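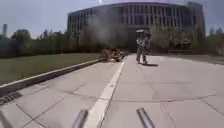

## 4. Installing the Fureck well logger

Read Section 3 before you start. If you haven't signed the access form, stop and do that first. Data from a well without a signed form gets thrown out, and Naciri Aggregates has already had one set thrown out that way.

The Narno quarry application says pumping the pit dry will have "no measurable effect" on household wells in Prurnach. That could be true. Nothing in the application shows it, as the company's consultant measured two wells, both uphill of the pit. The loggers are meant to put real numbers on the table. They may end up backing the company. Install yours the same way whatever you hope it shows.

### 4.1 What should be in the box

- Fureck logger, with its serial number on the cap
- Hanging cable, marked every foot
- Cable clamp and two spare screws
- Weighted tape
- Disinfectant wipes
- Field sheet (paper, fill in with pencil)

The box label says the cable is 40 feet. Check it against your own tape measure. Two of the first batch came up short, and the supplier's answer was that cable "settles." Write down the length you measured and ignore the label.

### 4.2 Before you open the well

1. Turn off the pump at the breaker. Tape the breaker so no one in the house turns it back on.
2. Wait one hour. Don't run a tap, water stock, or flush anything fed by the well.
3. Clear leaves and dirt from around the casing.
4. Wash your hands and wipe down the tape, the logger, and the full length of the cable.

> **Caution:** Do not open a well that sits in a pit or a closed pump house by yourself. Bad air collects in low places and you won't smell it. Call Wenceslao Robles and he'll come out with a meter.

### 4.3 Taking the hand reading

The hand reading matters more than anything the logger does. Without it, the logger's file is a wiggly line with no starting point, and any half-awake lawyer will say so.

1. Remove the well cap. Set the bolts in a cup.
2. Pick a spot on the rim of the casing and mark it with the paint pen. Every later reading is taken from this mark.
3. Lower the weighted tape slowly until you hear or feel it touch water.
4. Read the tape at the paint mark to the nearest eighth of an inch. Write it down before you do anything else.
5. Pull the tape up, wipe it, and repeat.
6. If the readings differ by more than a quarter inch, wait ten minutes and start again from step 3.

**Note:** Do not average readings that disagree. Benedita Guerreiro checks the field sheets and she will send yours back.

### 4.4 Hanging the logger

1. Press and hold the button on the cap until the light blinks green. A red blink means low battery. The Fureck booklet says a red unit is good for "several more weeks." We haven't seen one last that long. Swap the battery now.
2. Write the serial number and the time of day on the field sheet. Use a phone clock, and don't trust the one on the stove.
3. Lower the logger until it hangs ten feet below the water level you just measured. Keep it well above the pump. If there isn't room for both, skip to 4.6.
4. Tighten the clamp on the inside lip of the casing. Tug the cable.
5. Record the foot mark where the cable meets the clamp.
6. Replace the well cap and all of its bolts.
7. Untape the breaker and turn the pump on. Run an outside tap for fifteen minutes before anyone drinks.

> **Caution:** Never force the logger past an obstruction. A stuck logger can mean pulling the pump, and the project does not have the money to pay for that. Your access form says the same thing in smaller type.

### 4.5 The battery figure and other promises

The logger's screen shows battery life as a percentage. A new battery reads 99 and will go on reading 99 for a long time, right up until it drops off sharply. Treat it as a light that says "probably on." Check the unit on the first weekend of each month and replace the battery in October whatever the screen says.

"Automatic barometric correction" is also printed on the box. It works only if a second unit is hanging in open air somewhere close by. Ours is in Rosario Vitale's barn. If you live over the ridge, ask Daiane Siqueira whether the barn unit covers you. For some of you it won't, and your readings will swing with the weather in ways that look a lot like pumping.

### 4.6 Wells you should leave alone

Do not install a logger if:

- the casing is cracked or loose
- the cap is rusted shut
- there is less than fifteen feet of water above the pump
- the well serves more than one household and you only have one signature

You can still take a monthly hand reading at most of these, following 4.3. A year of careful tape readings is worth having, and the county accepts them.

### 4.7 If someone from the company offers to help

Naciri has been offering free "baseline testing" to homes along the creek road. You're allowed to say yes. Before you do, ask for the following in writing:

1. Who owns the results.
2. When you'll get a full copy, including the raw file.
3. Whether signing limits any later claim about your well.

Graham Oakley has read the form they were handing out in the spring and didn't like the answer to number 3. There may be a newer one. Send him a copy before you sign, and don't let anyone remove or "recalibrate" your logger while they're there.

### 4.8 Sending in the field sheet

Photograph both sides, then drop the original in the box at the feed store. Keep the photo. Sheets with no paint-mark reading, no serial number, or no time of day will be returned. Data download is covered in Section 5.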